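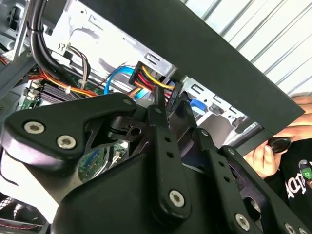 Issue 4, page 2

Come and take computers apart with us (and a robot): helpers wanted for the Darnomel open day

May 5, 2020 – posted by the open day desk, Darnomel workshop
5 min read

I've been putting off writing this because every time I sit down to do it, someone calls me over to look at something on the bench. So let me get to it. We need people for our open day in September, and I'd love it if some of them were you!

If you haven't come across us, Darnomel is a repair and reuse workshop. Old desktop computers come in, we open them up, and the good parts go into machines that go back out the door. Since last fall we've also been running Gukis, our project for getting a robot arm to do part of that work next to a person. The person still does a lot of it. Somebody holds a panel, somebody hands over a part, and the gripper goes into the case among the cables and the drive cage, where my own fingers have never been happy (I have the scratches).

On the open day we want the public to see that up close, and we want them to be able to ask questions of a person who is standing right there and isn't in a hurry. Last time we tried a demonstration we had far too few of us on the floor. I was explaining power connectors to one family while waving at another group not to lean on the table, and I think both got about half of what I was saying.

What we're looking for

There are two kinds of helpers, and you can put your name down for both if you can't decide.

Bench partners. You work with the robot during the demonstrations. That means you stand at the side of the bench, hold and pass parts, and follow a short routine that we'll practice with you until it feels dull. A typical run is a desktop case lying open, a power plug or a data cable to be dealt with, and a panel to be taken out of the way or put back. You'll have an operator from our team at the controls the whole time. You won't be asked to program anything. You do need steady hands, patience, and the ability to stop when the operator says stop, even if you're nearly done and it's annoying.

Floor hosts. You talk to visitors. You welcome them, keep the groups to a size where the people in back can still see, and answer what you can. When you can't answer, you bring them over to somebody who can. If you're the kind of person who ends up chatting with strangers in line at the hardware store, this is your job and I want you badly.

We have places for 4 bench partners, two for the morning and two for the afternoon. For floor hosts I'd take as many as I can get, up to what the room allows. We're planning for nearly 200 visitors over the day, so please don't think you'd be in the way.

Do you need to know about computers?

For the floor, no. For the bench, a little. If you've ever added memory to a desktop, swapped a drive, or even just opened one up to clean out the dust, you're fine. We'll go over the rest. By the end of practice you'll know which cable is for data and which one carries power, how to let go of a connector without yanking the wires, and why we tie the cables back before a run.

You don't need to know a thing about robots. Some of our best bench partners so far came in from sewing and bike repair, and they were better at it than I was after months. (I'm fine with this. Mostly.)

We do ask that you be 18 or over for the bench. Floor hosts can be 16 and up with a signed note from a parent or guardian. If you use a wheelchair or prefer to sit, tell me when you write – one of the benches can be lowered and I'll make sure you're put at that one.

What the day looks like

Doors open to the public at ten and close at four. Helpers come in at half past eight for coffee and setup. Demonstrations run on the hour with a long break at lunch, and between them visitors can wander through the sorting area and the test shelves, or sit down at the Ocampo table, where kids and grownups can take apart a dead computer with plain old screwdrivers. The Ocampo table was the noisiest spot in the building last time and I expect it'll win again.

Bench partners do one half of the day and are free for the other half. Floor hosts can do a half or the whole thing. If you stay for the whole day you get a real break, sitting down, away from people. I'm strict about that now.

Training

Bench partners come to 2 evening practices in the weeks before the open day. The first one is without the arm moving: we go over the case, the parts, where you stand, where your hands go and where they don't. The second one is full runs with the operator. Please only sign up for the bench if you can make both. Floor hosts come to one evening, and it's mostly a tour plus pizza, with a few of us pretending to be difficult visitors.

Dates for the evenings will go out by email once I know who's in. If things change for the open day itself, and this year they might, everyone on the list will hear from me first. We may end up with smaller groups and timed entry. I'd still want all of you.

What you get

Bench partners are paid a flat $100, which covers both practices and your half day. Floor hosts are unpaid, but we cover bus fare or parking, feed you lunch, and give you first pick from the refurbished shelf at the helper price. Everybody gets a shirt. The shirts come from Firar, the print shop next door to us, and they run small, so order up a size.

You're also welcome to come back afterward. We hold a wrap-up evening the following week where we go through what worked at the demonstrations and what got tangled, and helpers' comments go straight into how we set up the next round of Gukis. The long introduction talk was cut after one of those evenings. It was my talk. It needed cutting.

A few practical things

Wear closed shoes and sleeves that stay put when you push them up. Long hair tied back for the bench, please, and leave rings and bracelets at home or in the lockers. There will be photos and some filming of the demonstrations, so if you'd rather not be in them, say so when you sign up and we'll put you on a spot away from the cameras.

The floor is concrete and hard on the feet by three o'clock. There's a microwave, a fridge and a decent kettle. Parking is behind the building, through the gate on the left, and bikes can come inside.

How to sign up

Send a note to the open day desk, or fill in a card at our front counter. Tell me your name, which job you want, morning or afternoon, your shirt size, and anything you can't eat. For the bench, add a couple of lines on what you've fixed or taken apart before. It can be a toaster. I don't need a resume and I won't read one if you send it.

I'll answer everybody, though it can take me a week. The bench places go to people who can make both practices, and after that it's first come, first served, with a waiting list.

And if you can't help but know someone who'd be good at this, pass it along! Most of our helpers came to us that way, usually dragged in by a friend who'd promised them lunch.

23 shares
6 comments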